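Birnden Community Board > Local Government > Town Council

Thread: Council seat vacancy - who's putting their name in?

ridgeroad_pam
05/06/2024
So the vacancy notice is finally up at town hall! The seat runs through the end of next year, and whoever gets appointed would have to run in the regular election after that if they want to keep it. I heard Anikó Antal is applying and I am thrilled. She taught civics at the middle school for years and both of my kids still talk about her mock council meetings. Who else is in?

mulchpile
Szabolcs Oláh picked up a packet too. He was on the planning commission for two terms and he knows the zoning code better than anyone I've ever met. I'd love to see him up there.

ridgeroad_pam
Oh, I like him! He came out to our street when the drainage mess was going on and stood in the rain with us for an hour. This could be a really good race (can you call it a race if it's an appointment?).

tkd_dad_3
I don't think we should be appointing anybody. Hold a special election. 636 people voted for that seat last time and now a handful of council members get to pick the replacement. Doesn't sit right with me, and I'd say the same thing if my best friend was applying.

mulchpile
I get that, but a special election costs money and takes months. The seat would sit empty through the whole budget. I'd take a good appointment in July over an empty chair until winter.

tkd_dad_3
An empty chair can't vote for something I never signed up for.

Hollis Creek Hal
It also can't vote against it! Lots of 3-3 ties in our future. I've been going to these meetings since before they moved the podium and I have never seen so many people interested in an appointment. I think it's great. Ask questions, go to the interviews, bring a neighbor.

Also for anybody new in town: the full council is 7 members, so with the one gone it's six doing the picking. They need four votes to appoint.

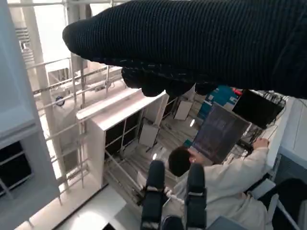 Do you have to live in the district to apply for the seat?

You need to be a registered voter with your home address in that district on the day you turn in the packet, and owning property there doesn't count if you live somewhere else. I asked at the clerk's window when I got a packet for my sister.

juniper_lane
Thank you Hal, I was wondering who had to approve it. What's in the packet? I've been toying with the idea myself and then chickening out.

Hollis Creek Hal
Don't chicken out! It's the application form, a financial disclosure, and a short statement on why you want to serve. Mine said a limit of 300 words for the statement. You also need 2 letters of reference from people in the district who aren't related to you.

juniper_lane
300 words, okay. I can do that. I've written longer complaints about leaf pickup.

mulchpile
Do it, juniper! You'd be good. You were the only one who read the whole Proklow contract before the hearing.

tkd_dad_3
I'll back juniper on that one. Still want the election though.

ridgeroad_pam
tkd, would you feel better if the interviews were held in public with time for comments before the vote? That's what they did over in Zaltau, and my cousin said the room was packed. She ended up liking somebody she'd never heard of.

tkd_dad_3
Better, yes. Happy, no. If they do it behind closed doors and announce a name, I'm going to be a pain about it.

Hollis Creek Hal
Interviews are open. Comments I'm not sure about. The last time we filled a seat this way the mayor let folks speak after the interviews, two minutes each, but I don't believe it was required. Worth emailing the clerk to ask for it.

ridgeroad_pam
Emailing tonight. I'll post whatever I hear back!

mulchpile
One correction to my first post - Oláh served one full term on planning plus the end of somebody else's, so it wasn't two full terms. He told me so himself at the Chraibi Park cleanup this morning, and was very nice about it.

juniper_lane
Got my packet this afternoon. The disclosure form is longer than I expected, but the clerk walked me through the first page. Does anyone know if the reference letters have to be signed on paper, or is email okay?

Hollis Creek Hal
Paper, with a signature. And I'll write you one if you want it.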